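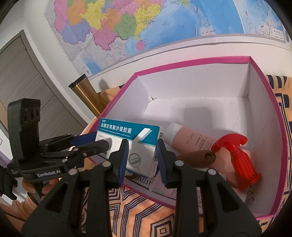 Before we sign for the grippers

The quote from Kostum came back in June, and Reginald Kapoor has asked for comments before the equipment plan goes up for approval. Mine are mostly about what the quote leaves out.

The plan is to buy hand-held grippers so our people can record everyday picking and packing in ordinary rooms, and then use those recordings to train the arm we hope to afford next year. I don't object to the idea. Recording by hand costs a good deal less than parking an arm in one corner of the building and driving it by remote. But the number being passed around is the price of the hardware, and the hardware is the small part.

Start with the pads. A carton of capsules is about the kindest thing you can hand to a two-finger gripper: flat sides, square corners, light. Squeeze tubes and trigger sprayers are less kind, and key rings are worse. Every demo I have sat through leaned heavily on boxes. The quote lists one spare set of pads per unit and says nothing about how long a set lasts on mixed goods. I'd like that in writing, with a price for the next set.

Then the hours. Kostum's sheet talks about up to 100 usable recordings per operator per shift. Myrtle Baptiste ran the loaner from Okafor for a month and averaged 60, and she is quicker than most of us. The rest went on resetting the items, charging, and throwing out takes where the item slipped or the hand wandered. If we budget at the brochure rate we will be short of labor by early fall, and somebody will suggest making it up with overtime.

Storage is missing altogether. So is review time - a person has to look at these clips and decide which ones are worth keeping, and I can't find that person anywhere in the plan. Idport will host the files for us, but their rate goes up after the first 30 days, and the plan uses the opening rate for the full year.

My suggestion is dull. Buy two units instead of the full order. Set aside 600 hours for recording and review together, charged to the project and not hidden in the general staffing line. Make up the test set from items that cause trouble as well as items that don't, and ask Flendasport for a second quote on pads and spare pivots before Kostum assumes we have no choice.

Reginald thinks this is too cautious and that the volume discount is worth having. It may be. I would still like to see what a discounted gripper costs us in its second year - parts, storage and wages included - before we order a shelf of them.

Comments on the plan go to Myrtle, who is keeping the master copy of the spreadsheet. Please don't edit the older version on the shared drive.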